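Search this site... Go

Plurnley Kids — How Stuff Works At Home

Why do plates dry faster standing up?

38 shares | 9 comments

OK quick one today. You wash a plate. You put it down flat on the counter. Come back later — still a puddle in it. Why??

Gravity, mostly. Gravity pulls water down. On a flat plate, down is the middle of the plate, so the water just sits there. Stand the plate on its edge and now down is OFF the plate. Drip drip drip. Most of the water leaves all by itself.

The rest has to evaporate. Big word, easy idea. Tiny bits of water, way too small to see, jump off into the air and float away. They need air to jump into. A plate lying on a towel has air on one side only. A plate standing up has air on both.

And here's a bonus. Water likes to stick to itself, so it hangs on in round drops. A big drop gets heavy and slides. A little drop is too light to slide, so it waits for the air to take it. Thats why you see tiny dots on a glass long after the big drips have gone.

Try it! Two plates the same, a spoonful of water on each. One flat, one leaning on something safe (ask a grown-up first). Check at 4 o'clock, check again at 5. Write down what you find. Rozália Hrubý's class in Lisgate did this in October and drew a chart with a drop for every check.

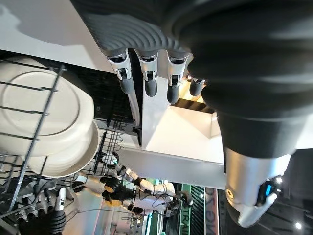
Dish racks are made mostly of gaps. Sounds silly but the gaps do the work — air goes in, water goes out, and you need just enough rack to hold things up. Thin metal rods are good for this, like the black wire ones making a grid by the white plates. A solid box would hold plates too, but the air would have a hard time geting in. Got a rack at home? Look underneath. Is there a tray for the drips? Where does the water go after that?

Words to know
Evaporate — when a liquid turns into a gas and goes off into the air.
Gravity — the pull that makes things fall down.

Written by Gerd Rieger

Recent on Plurnley Kids
Why is soap slippery?
What makes a sponge squishy?
Where does the sink water go?
Why do bubbles pop?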